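February, 7:30 pm
Minutes taken by the secretary, Plitis Street Residents' Association

Start. The meeting opened late, as the hall was still locked. Minutes of the last meeting were accepted with one correction: the association did not "welcome" the new parking plan, it "received" it.

Recycling contract. The chair read out the letter from Romavach, the hauler, offering a single-bin service for 400 a month. The letter says sorting at the depot is "just as good" as sorting at home. Several members asked what that was based on. No numbers were attached. It was pointed out that Didenko, the last hauler, said much the same thing before half our paper was turned away for being soaked in milk and soup. The chair said this was a different firm with different equipment. A member asked whether anyone present had seen the equipment. Nobody had.

The letter also promises savings of 2000 over the contract. The secretary could not get to that figure from the prices given, and neither could anyone else who tried it on the back of the agenda. Agreed to write and ask for the working, and to sign nothing until it comes.

Cardboard. Members in the rear building again reported boxes left whole beside the bins. The sign put up last fall has made no difference that anyone could point to. A second, larger sign was proposed. The secretary asked why a larger one would be read when the first was not. Proposal withdrawn.
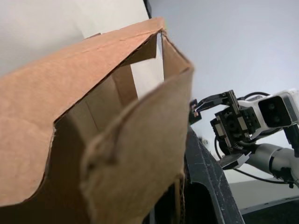

A cardboard cage from Ekis was discussed instead, at 225 plus delivery. Those in favor said it would keep the yard tidy. Those against said it would be full by the next morning and the boxes would sit beside the cage. It was left open until somebody measures the space by the back gate, which was also agreed in the fall and not done.

Compost trial. The trial has 2 households left. The chair called this a solid base. Not everyone agreed. To continue until spring with no further money.

Other business. The yard light is out again. The landlord's office says it is fixed. It was out at the time of the meeting.

Closed 9:10 pm. Next meeting in the same hall, if somebody brings the key.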